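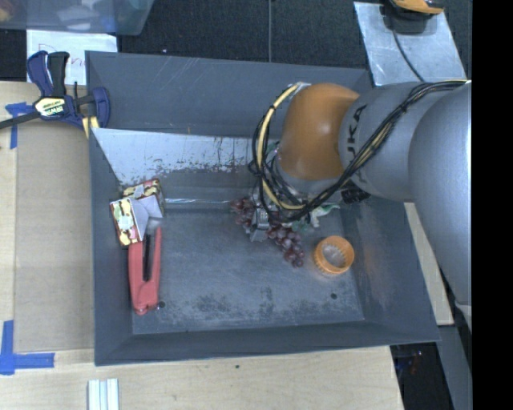

Plornine publishes good practice guide for robotic bin picking

Bidport, October – Plornine has published a guide to good practice for robot cells that pick mixed goods from bins. It was written with Idevach and Didenko, who run picking cells of their own.

The guide runs to 43 pages and covers cable routing at the wrist, fixing the bin to the bench, speed limits near the bin walls and the handling of soft items such as fruit. Each cell should complete 2,000 trial picks with a mixed load before it goes into service, and the trials should be repeated after any change of gripper.

Bins should be clamped or bolted at the rim and their position marked on the work surface. Cables must be checked for wear at the start of each shift.

The draft drew 855 comments. Most concerned food, which now has a separate section with rules on grip force and cleaning.

The guide is voluntary and does not replace the risk assessment required by law. Version 2 will add advice on shared workspaces.

Copies are free from Plornine's Bidport office.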